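The bus leaves Florkano at 6:10 and the middle schoolers are on it too

The new transportation director for the Suvbridge schools has been in the job since August and has not, she says, had a lunch sitting down. We talked in her office by the bus lot. Phone rang four times. She asked that we keep it to her title, fine by us.

What everybody wants to know about is the bell times. Starting in the second semester the district's high school will start later and the two elementary schools will start earlier. Middle school stays put. The school board passed it in the fall after a long night in the cafeteria, and the letters have been coming in ever since.

"I read all of them," she said. "There's a folder. Some are very nice. Some are from people who I think were typing with one hand and holding a baby."

Why change at all? Drivers, mostly. The district runs three sets of routes in the morning and it doesn't have the people for it. A driver takes the high school kids, goes back out for middle, goes back out again for elementary. One person calls in sick and the whole thing slides.

"If the first run is late then the third run is really late. You've got second graders standing at the end of a gravel road in the dark and their mom has to be at work. I've been that mom. I don't want to run a system like that."

Under the new plan there are fewer first-run buses, and the longest route, the one out of Florkano, gets split in 2. Right now it leaves at 6:10 and carries middle and high school together. Parents out there have been complaning about that mix for years. Sixth graders and seniors, one bus, an hour.

"It's an hour on a good day," she said. "Snow, forget it."

So who loses? She didn't dodge it. Elementary families who relied on an older kid being home first. That goes away for a lot of them, because the high schoolers will now get out last.

"That's real. I'm not going to sit here and tell you it isn't. We had a mother stand up at the meeting and say, my daughter is my child care. What do you say to that? You say okay, what can we set up."

What they set up is an after-school room at both elementaries, open until 5:30. There are 60 spots to start, split between the buildings. Waiting list already at one of them. It's paid by the month, with a lower rate for families that qualify for free lunch, and the form is at the front office. Not online yet. She made a face about that.

Staffing for it is another matter. The aides who want the extra hours have signed up and there's a part-time lead for each school. After that it gets thin. "I'd take two more people tomorrow. Tell them to call."

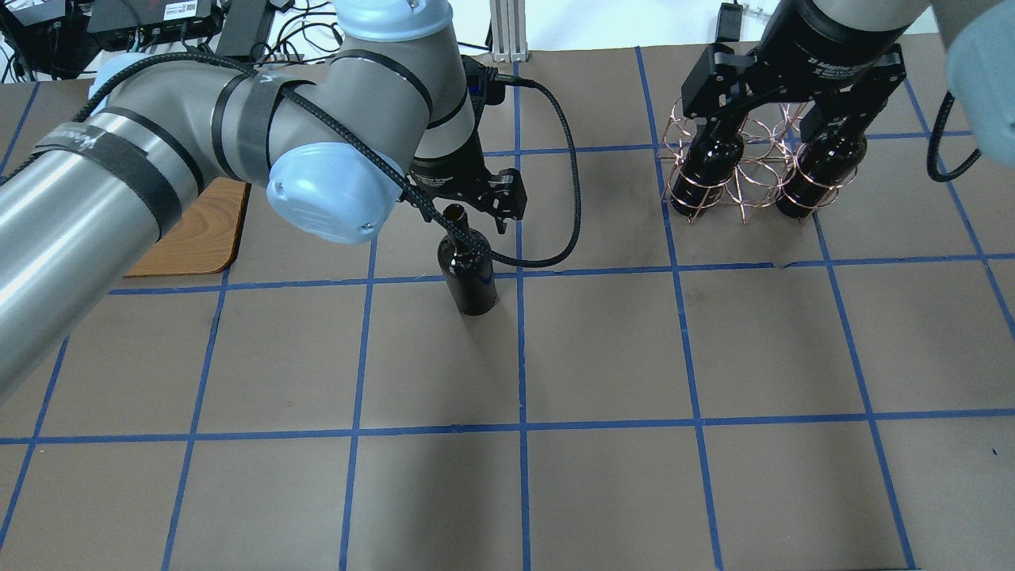
Sports and the late bus

Coaches were the loudest group, no contest. Later dismissal means practice ends in the dark for a good piece of the year, and away games are worse. A team playing at Birhane has to leave during last period as it is.

"We looked at every away game on the schedule. Every one. Birhane is the bad one, Zurkance is okay if they leave on time. They never leave on time."

The plan for now: athletes get excused from last period on travel days, and last period rotates so it isn't always the same class getting missed. Teachers asked for the rotation. She says she would not have thought of it. The activity bus, which used to make one trip at 5:15, moves to 6:00 and goes as far as the Florkano fire station. Past that, kids need a ride.

There were hopes for a second activity bus. Not this year.

The money part

Is it saving anything? Some. She was careful here and kept going back to a printout. The district has 341 kids on the Florkano side who are eligible to ride, and she doesn't know how many will on a given morning once the times change. That's the number that moves everything else.

"People sign up and then they drive their kid. Which, fine. But I've got a seat on a bus for that kid every day."

She wants families to fill out the ridership form this time, all of them, even if the answer is no. It went home in September and plenty never came back. A new copy goes out before winter break.

For drivers there's a $2,000 signing bonus, half at the start and half after the semester, and the district pays for the license training. She drove a route herself for most of October when they were short. Route 4. She liked it.

"The kindergarteners tell you everything. I know about everybody's dog."

Would she go back to driving? Long pause. Phone rang again.

"Ask me in the spring."

New bell times are posted at each school and the route list will be up when it's final. Questions about a stop should go to the transportation office, best time to call is after 9:30 in the morning, when teh buses are back in. Leave a message if it rings through. She does call back, we tried it.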